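Nimri-Greifer: linker Finger hängt nach, Pads wandern

Forum > Greifer und Endeffektoren > Wartung

schraubfix
Moin zusammen,
ich betreue bei uns in Fuseck zwei Nimri-Handgreifer und die Zelle von Worovmont, in der derselbe Greifkopf am Arm sitzt. An einem der Handgreifer habe ich seit September ein Problem. Beim Schließen kommt der linke Finger später an als der rechte. Bei großen Teilen merkt man davon nichts, bei kleinen schiebt der rechte Finger das Teil erst ein Stück zur Seite, bevor der linke dagegenhält.

Laufzeit laut Zähler rund 436 Stunden. Gewechselt wurden bisher nur die Pads. Die Bolzen sind noch die ersten. Öffnungsweite habe ich auf 146 mm eingestellt, so wie am Arm auch.

Hat jemand das schon gehabt? Ich würde ungern das ganze Gestänge tauschen.

kaltstart_k
Wie viel Spiel hast du denn am Finger? Greifer spannungsfrei, Bügel festhalten und dann mit der Hand an der Fingerspitze wackeln, Messuhr dran. Ohne Zahl ist das Raten.

schraubfix
Gerade gemessen. Links 2 mm an der Spitze, rechts kaum etwas, da bewegt sich der Zeiger nur ein bisschen.

kaltstart_k
Dann sind es die Bolzen oder die Bohrungen dazu. Meistens zuerst die beiden nahe am Finger. Nimm die raus und schau, ob sie eine Laufspur haben. Wenn man die Kante mit dem Fingernagel spürt, weg damit.

pickundplatz
Ich würde erst die Pads prüfen. Wir hatten das gleiche Bild, und am Ende war ein Pad auf dem Träger verrutscht. Der Kleber wird weich, wenn man mit dem falschen Reiniger drangeht. Dann steht das Pad schräg, und es sieht so aus, als ob der Finger hängt.

kaltstart_k
Ein schräges Pad macht keine 2 mm Spiel in der Messuhr. Er hat ja am Finger gemessen und nicht am Pad.

pickundplatz
Steht da nicht. Er schreibt "an der Spitze".

schraubfix
Am Finger, auf dem schwarzen Teil. Die Pads sind aber auch nicht mehr gut, das stimmt schon. Die Rillen sind unten fast weg. Ich mache beides.

ohmsweetohm
Kurze Zwischenfrage, welche Teile greift ihr damit? Bei uns laufen fast nur Schachteln und Flaschen, da hält ein Satz Pads ewig.

schraubfix
Alles durcheinander. Stoff, Stifte, Ladekabel, Besteck, und zurzeit viel Kleinkram mit Perlen und Ketten. Der ist für die Pads am unangenehmsten, finde ich. Die Perlen rollen weg, wenn die Finger nicht gleichzeitig ankommen, und feine Kettenglieder setzen sich gern in die Rillen. Ich gehe bei solchen Haufen deshalb steil von oben ran und schließe langsam, bis beide Pads anliegen. 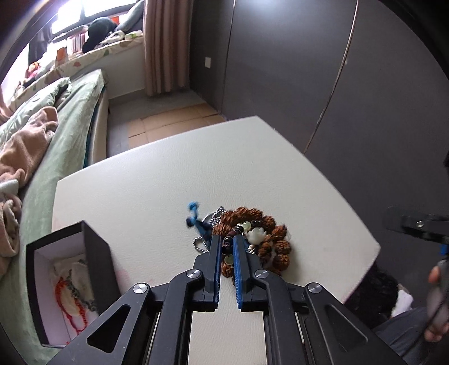 Mit welchem Mittel reinigt ihr die Pads, ohne dass der Kleber leidet?

kaltstart_k
Isopropanol auf einem fusselfreien Tuch, nur auf die Rillen, und danach zehn Minuten offen ablüften lassen. Nichts direkt draufsprühen. Aceton und Bremsenreiniger lösen die Klebefläche an.

ohmsweetohm
Wir nehmen eine weiche Zahnbürste und lauwarmes Wasser mit Spüli. Dauert länger, geht aber auch, und die Pads werden nicht so spröde.

kaltstart_k
Spröde geworden ist bei mir von Isopropanol noch keins. Wasser würde ich nicht an die Gelenke lassen.

ohmsweetohm
Deshalb Pad ab, waschen, trocknen, neu kleben. Kommt kein Wasser ans Gelenk.

pickundplatz
Jedes Mal neu kleben ist doch Unsinn. Dann hast du jedes Mal eine andere Padposition und kannst die Nulllage neu anfahren.

ohmsweetohm
Klebelehre. Gibt es von Derkach, die liegt hinten am Träger an, und das Pad sitzt immer gleich. Bei der Zelle hatten wir vorher und nachher keinen Unterschied in der Nulllage.

schraubfix
So, Zwischenstand. Bolzen sind draußen. Die zwei inneren auf der linken Seite haben eine deutliche Laufspur, die äußeren sehen gut aus. Die Bohrung im Finger ist noch rund, soweit ich das mit dem Lehrdorn prüfen kann. Ich bestelle also nur Bolzen und Scheiben. Im Katalog von Derkach ist es Position 163, der Satz für beide Seiten.

Wie macht ihr das mit der Schmierung? In der Anleitung steht dazu gar nichts.

kaltstart_k
Trocken lassen. Fett in offenen Gelenken sammelt Staub und Fasern, und gerade wenn du auch Stoff greifst, hast du nach ein paar Wochen eine Schleifpaste drin.

pickundplatz
Sehe ich anders. Ein Hauch PTFE-Fett beim Einsetzen, alles Überstehende abwischen. Unsere laufen damit deutlich länger als die trockenen. Was bei dir die Bolzen frisst, ist vielleicht genau das Trockenlaufen.

kaltstart_k
Deutlich länger ist keine Zahl. Hast du die Stunden notiert?

pickundplatz
Nein, habe ich nicht. Ist meine Erfahrung aus der Werkstatt, mehr nicht. Kann ja jeder halten, wie er will.

ohmsweetohm
Trockenschmierlack wäre noch eine Möglichkeit. Auf den Bolzen auftragen, aushärten lassen, einsetzen. Zieht keinen Staub an. Muss aber dünn sein, sonst klemmt es.

schraubfix
Ich probiere links PTFE und rechts trocken und schreibe die Stunden auf. Dann kommen auf der rechten Seite auch neue Bolzen rein, sonst kann man es nicht vergleichen.

kaltstart_k
Guter Plan. Beim Einbau noch darauf achten:
Scheiben auf beiden Seiten des Hebels, nicht beide auf einer.
Sicherungsringe neu nehmen, die alten halten nach dem Abziehen schlecht.
Gestänge erst ohne Pads ein paarmal von Hand durchfahren. Es darf nirgends haken.
Danach Pads kleben und zum Schluss die Nulllage setzen, Finger ganz zu und ohne Kraft am Bügel.

Wenn du die Nulllage vor dem Kleben setzt, stimmt die Öffnungsweite nachher nicht mehr. Die Paddicke geht da voll ein.

schraubfix
Das mit der Reihenfolge hatte ich letztes Mal falsch. Danke.

Nachtrag: Teile sind gekommen, Greifer ist wieder zusammen. Spiel links jetzt praktisch wie rechts, ich sehe an der Messuhr keinen Unterschied mehr. Beide Finger kommen gleichzeitig an. Nulllage neu gesetzt, Öffnungsweite wieder auf 146 mm, passt zum Kopf in der Worovmont-Zelle.

Einen Punkt habe ich noch. Der rechte Außenhebel geht schwerer als vorher, vor allem im letzten Stück beim Öffnen. Er hakt nicht, er ist nur zäh — liegt das an den neuen Scheiben oder muss sich das einlaufen?

pickundplatz
Rechts ist die trockene Seite, oder?

schraubfix
Ja.

kaltstart_k
Kann auch eine zu dicke Scheibe sein. Im Satz liegen zwei Dicken, die sehen fast gleich aus. Miss sie mit dem Messschieber nach, bevor du jetzt doch Fett reinmachst.

schraubfix
Mache ich morgen früh gegen sieben, vor Schichtbeginn. Die übrigen Scheiben habe ich noch in der Tüte.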